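9/2/20
Drovix room, storage box, second go at the contents

Carried on from where Vinh stopped before lunch. The box by the wooden cabinet had turned into the place where everything goes when someone wants the top clear: food, toys, bits of knitting. Aim for today was to get the food into one place and the rest into another, and to write down where things went so that Osamu doesn't have to ask again.

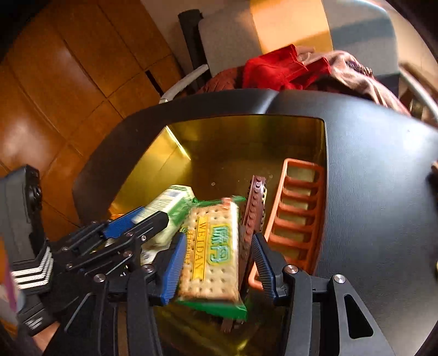
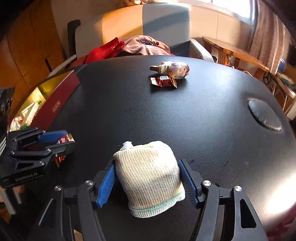 First: inside the box, WEIDAN cracker with the brick piece and the orange rack to the right of it. Second: the knitted cloth folded up, black padded leather underneath.

Food first. The cracker is in a single wrapper with green ends. Checked the seal at both ends by hand, no split, so it stays. The green and white packet next to it had gone crumpled at the lower end, and I have put it on the shelf to be eaten before the others. Small sweets go in the tin that Reiko Arai brought in January. It was sitting unused under the sink. Lid is stiff, open it over the table.

The wrapped snack and the plastic bag at the far side of the black top belong with the food as well. I left the bag tied. Vinh thinks what's in it should be moved to a jar. No jar the right size at present, see list.

Reddish-brown brick piece: long one, studs along the face. Should go back with the other bricks in the Kinoshita tub. Wiped it first, there were crumbs between the studs. Hideaki asked again that bricks and food are never put in the same box and I agree with him. It was the crumbs that started this.

Orange rack: tried it flat on the bottom of the box and then standing against the side. Flat, it wastes the floor and small packets slide under the bars. Standing up it takes hardly any room. Leave it standing until Takumi says whether he still wants it.

Knitted cloth, cream and beige with the mint edge. Folded it in thirds, then in thirds again, and tucked the end in. It comes out as a rough cube and there is usually a corner of white poking out. Tried rolling it instead and it came undone as soon as it was put down. Cube it is. Goes in last, on top of the bricks tub.

Dark red box: left on its edge along the side of the black top. Did not open it. The gold label can be read from the door if it stays that way round, and Osamu prefers it like that.

Weighed the food once it was all together, 912 g with wrappers, without the tin. The kitchen scale stops at 1,000 so there isn't much room for more in one go. The inside of the box is 175 mm deep, measured with the steel rule, and the tin fits with the lid on.

Gold lining marks easily. Dry cloth only, no spray. The outside can be wiped with a damp one, then dried. The scuffs on the black padded top did not come off and I stopped rubbing.

To get:
jar with a wide neck
labels (the Irnov ones peel, buy another sort)
small tub for odd bricks

Vinh to do the cabinet shelf tomorrow, starting with the green and white packages. Check dates on all of them. Takumi to answer about the rack.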